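나무 상판 작업대, 이렇게 쓰고 있어요

거실 한쪽 벽에 붙여 둔 나무 상판 테이블을 작업대로 쓴 지 꽤 됐어요. 처음에는 노트북이나 올려놓고 커피나 마시려고 들인 건데, 어느 순간부터 택배 포장도 여기서 하고 의자 나사도 여기서 조이고 화분 분갈이까지 여기서 하게 되더라고요. 베란다에 따로 작업 공간이 있는 집이면 모르겠지만 저희 집은 그런 여유가 없어요. 그래서 테이블 하나로 버티는 요령만 늘었습니다. 댓글로 나무 상판 관리하는 법 물어보신 분들이 계셔서, 생각나는 대로 적어 볼게요. 순서는 별 의미 없어요!

상판 닦기부터

저는 물걸레를 아주 꼭 짜서 결 방향으로만 밀어요. 결을 가로질러 문지르면 모래알 같은 게 끼었을 때 흠집이 딱 눈에 띄는 방향으로 나거든요. 결을 따라 난 흠집은 웬만하면 무늬에 묻혀서 안 보입니다. 그리고 바로 마른 수건으로 한 번 더요. 물기가 남으면 컵 자국처럼 허옇게 뜨는 마감이 있어서 저는 이것만큼은 귀찮아도 꼭 해요.

테이프 자국은 드라이어가 제일 편했어요. 약한 바람으로 살살 데운 다음 안 쓰는 플라스틱 카드로 밀면 끈적한 게 돌돌 말려 올라와요. 그래도 남는 건 식용유를 면봉에 조금 묻혀서 올려 두었다가 주방세제 한 방울 섞은 물걸레로 닦습니다. 아세톤은 쓰지 마세요. 제가 써 봤어요... 손바닥만 하게 광이 죽어서 지금은 그 위에 화분이 살고 있습니다.

커터칼 쓸 때는 고무 매트를 깔아요. 잠깐 상자 하나 뜯는 건데 뭐, 하다가 그은 줄이 제 상판에 벌써 3개예요. 매트가 없으면 두꺼운 골판지라도 한 장 받치세요. 저는 택배 상자 제일 넓은 면을 잘라서 벽이랑 테이블 다리 사이에 세워 놓고 필요할 때 쓱 꺼내 씁니다.

벽에 붙여 쓸 때

벽돌 무늬로 된 벽 있잖아요. 예쁘긴 한데 테이블을 바짝 붙이면 모서리가 계속 벽을 긁어요. 서랍을 여닫거나 드라이버에 힘을 줄 때마다 테이블이 조금씩 움직이니까요. 저는 테이블 뒤쪽 다리에 펠트 패드를 두 겹 붙이고, 벽에서 손가락 하나 들어갈 만큼 띄웠어요. 틈이 생기니까 작은 나사가 그리로 굴러떨어지는 게 문제였는데, 작업할 때만 돌돌 만 수건을 틈에 끼우는 걸로 해결했습니다. 모양은 좀 없어도 이게 제일 확실해요.

울퉁불퉁한 벽면의 먼지는 걸레 말고 마른 붓으로 털어요. 걸레로 닦으면 구멍마다 먼지가 박혀서 오히려 더 지저분해 보여요. 페인트용 넓은 붓 싼 거 하나 사서 위에서 아래로 쓸어내리고 마지막에 청소기로 바닥만 빨아들이면 끝이에요. 봄에 한 번, 그러니까 3월쯤 창문 열기 시작할 때 크게 하고 나머지는 눈에 거슬릴 때만 합니다.

뚜껑 달린 투명 케이스가 좋은 이유

작은 부품은 무조건 속이 비치는 통에 넣으세요. 예전에는 예쁜 깡통에 담아 뒀거든요. 쿠키 깡통, 차 깡통 이런 거요. 그런데 나사못 하나 찾자고 깡통을 다 열어 보는 짓을 몇 번 하고 나니 예쁜 게 다 무슨 소용인가 싶더라고요. 반투명한 플라스틱이면 충분해요. 완전히 투명한 건 오히려 잔흠집이 나면 금방 낡아 보이고요.

뚜껑은 몸통에 경첩으로 달린 게 편합니다. 따로 떨어지는 뚜껑은 꼭 다른 통이랑 섞여요. 대신 경첩 부분이 얇은 플라스틱으로 접히는 제품은 겨울에 찬 데 두었다가 확 꺾으면 하얗게 갈라질 수 있으니, 실내에 잠깐 두었다가 여세요. 제가 쓰던 브리카드(Brikard) 케이스도 그렇게 한쪽이 나가서 투명 테이프로 붙여 쓰고 있는데, 뭐 아직 멀쩡합니다 ㅎㅎ

칸이 나뉜 케이스를 사신다면 칸막이가 바닥까지 딱 붙는지 꼭 보세요. 조금이라도 뜨면 작은 와셔가 옆 칸으로 다 넘어가요. 가게에서 볼 때는 얇은 종이 한 장을 칸막이 밑으로 밀어 보면 알 수 있어요. 종이가 쑥 들어가면 저는 안 삽니다.

드라이버는 손잡이 색이 튀는 걸로

이건 정말 취향 아니고 실용이에요. 나무색 상판 위에 나무 손잡이 드라이버를 놓으면 바로 앞에 두고도 못 찾아요. 까만 것도 저녁에 스탠드 하나 켜고 작업하면 그림자에 숨고요. 주황색이나 형광 연두색처럼 시끄러운 색이 최고예요. 손잡이에 고무 그립이 덧대어져 있으면 상판에 내려놓을 때 소리도 덜 나고 덜 굴러갑니다.
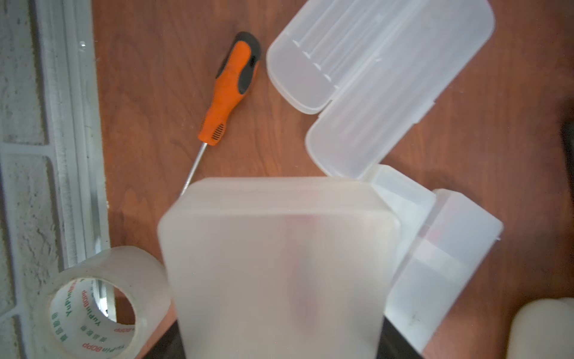

그리고 드라이버는 비스듬히라도 좋으니 늘 손잡이가 제 오른손 쪽으로 오게 놓아요. 원래는 아무렇게나 던져 놓는 사람이었는데, 동네 공방에서 의자 고치는 법을 가르쳐 주신 코스텔 자므피르(Costel Zamfir) 선생님이 이것만은 엄청 깐깐하셨어요. 덕분에 날 끝을 잡는 일이 확 줄었어요. 습관 들이는 데 시간이 좀 걸리긴 했습니다.

끝이 닳은 드라이버는 아깝다고 두지 말고 페인트 뚜껑 따는 용도로 돌리세요. 헷갈리지 않게 손잡이에 테이프를 한 바퀴 감아 두면 됩니다. 닳은 걸로 억지로 돌리다가 나사 머리가 뭉개지면 그날 저녁은 다 간 거예요. 이미 뭉개졌다면 넓은 고무줄을 나사 머리에 대고 그 위로 드라이버를 꾹 눌러서 천천히 돌려 보세요. 살짝 뭉개진 정도면 꽤 잘 빠져요.

포장 테이프는 손 닿는 가장자리에

투명 포장 테이프는 쓰고 나면 끝이 어디인지 안 보이는 게 제일 짜증나죠. 저는 끝을 조금 접어서 세모나게 만들어 놓아요. 이쑤시개를 붙여 두는 분도 계신데, 저는 그러다가 이쑤시개가 테이프랑 같이 상자에 붙어서 나간 적이 있어서 관뒀어요. 이미 끝을 잃어버렸으면 손톱으로 긁지 말고 불빛에 비스듬히 비춰 가며 돌려 보세요. 얇은 선이 하나 보일 거예요.

롤은 눕혀서 보관해도 되는데, 먼지 많은 데서는 옆면에 먼지가 둥글게 붙어요. 그대로 쓰면 테이프 양쪽 끝이 안 붙고 들떠요. 지퍼백에 넣어 두면 간단합니다. 햇볕 드는 창가는 피하시고요, 누렇게 변하고 쭉쭉 찢어져요.

일 끝나고 치우는 순서

저는 작은 것부터 치웁니다. 나사랑 부품을 통에 넣고 뚜껑부터 닫아요. 그다음이 공구, 마지막이 테이프랑 상자예요. 큰 걸 먼저 치우려다 팔꿈치로 열린 통을 쳐서 나사를 마루에 쏟아 본 분은 이 마음 아실 거예요. 쏟았을 때는 헌 스타킹을 청소기 입구에 씌우고 빨아들이면 나사가 스타킹에 걸려서 줍기 쉬워요. 자석이 있으면 자석을 비닐봉지에 넣고 훑은 다음 봉지를 뒤집어서 벗기는 방법도 좋고요.

다 치우고 나면 상판을 손바닥으로 한 번 쓸어 봅니다. 눈에는 안 보여도 손에는 걸려요, 나무 부스러기나 테이프 조각 같은 것들이요. 그러고 나서야 노트북을 올려요.

(10/08/2021에 덧붙임) 상판에 바르는 오일 물어보신 분, 마감이 코팅된 상판이면 오일이 안 먹고 겉에서 끈적이기만 해요. 안 보이는 뒷면 구석에 물 한 방울 떨어뜨려 보고 동그랗게 맺혀 있으면 그냥 닦기만 하시고, 스며들면 그때 오일을 얇게 바르시면 됩니다. 다 바른 천은 뭉쳐서 버리지 말고 꼭 펴서 말린 다음에 버리세요. 다음에는 서랍 안쪽 정리한 거 올릴게요.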